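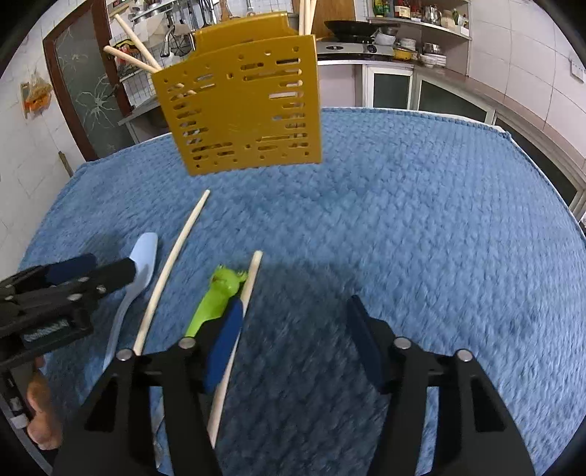 **Storing bamboo and wooden chopsticks so they don't go mouldy**

**tlindqvist** wrote:

I've thrown out two lots of chopsticks since June because of black spots at the thin end. They get washed by hand, wiped with a tea towel and put straight in the cutlery drawer. The kitchen faces north and the window stays shut most of the winter. Forks in the same drawer are fine, obviously.

Is it the drawer, or am I buying bad ones? The last set were untreated bamboo from the market, 20 pairs in a paper band.

Tyyne

---

**Nogueira** wrote:

It's the drawer. A tea towel only gets the outside. Bamboo takes up water at the cut ends and needs air for several hours afterwards. Stand them up in something with holes in it and leave them out overnight. Thick end down.

---

**fekis** wrote:

Disagree on thick end down. The water runs to whatever is at the bottom and sits there, so the bottom end goes first. I lay mine flat on a wire rack, then they go in the drawer the next morning. Same pairs for years.

---

**Nogueira** wrote:

> The water runs to whatever is at the bottom and sits there

Only if the pot has a solid base. If it drains, it drains. And I'd sooner have a mark on the end I hold than on the end I eat from.

---

**pan_lid_96** wrote:

Are they lacquered or bare? Makes a big difference. Lacquered ones can go nearly anywhere once they've been wiped, until the coating chips. Bare ones want a bit of oil now and then. I use the mineral oil sold for chopping boards, leave it on for an evening, then rub it off with kitchen paper. Don't use olive oil, it goes sticky and smells.

---

**tlindqvist** wrote:

Bare. I've never oiled them. I do have board oil somewhere.

I also leave them soaking in the bowl with the plates sometimes. I suppose that doesn't help.

---

**fekis** wrote:

That's your problem, more than the drawer. Never soak them. Wash them first, while the water's clean, and get them out.

---

**dreltitia** wrote:

Soaking is bad but I wouldn't blame it for everything. We had the same trouble in the flat at Flallholm and we never soaked anything. It was a damp kitchen. Spots came up on the wooden spoons and the rolling pin as well. A small dehumidifier sorted out the spoons, and the chopsticks stopped spotting too.

Tyyne, do your wooden spoons get it?

---

**tlindqvist** wrote:

Just looked. One spoon has a grey patch near the handle. The chopping board is clean but it lives on the worktop.

---

**dreltitia** wrote:

Then I'd say damp and no air. Leave the drawer empty and open for a day and wipe it out with white vinegar before anything goes back.

---

**pan_lid_96** wrote:

Can the spotted ones be saved? I've sanded light marks off with fine paper and boiled them for a few minutes.

---

**Nogueira** wrote:

I wouldn't bother with bamboo. If the spots are in the grain you won't reach them, and sanding leaves it rough so it takes up more water. Bin them.

---

**fekis** wrote:

Agree with Nogueira on that one at least.

---

**tlindqvist** wrote:

Right. New pairs, no soaking, oil before first use, and they stay out of the drawer. I'll try half of them upright and half flat on the rack, and post again after the winter.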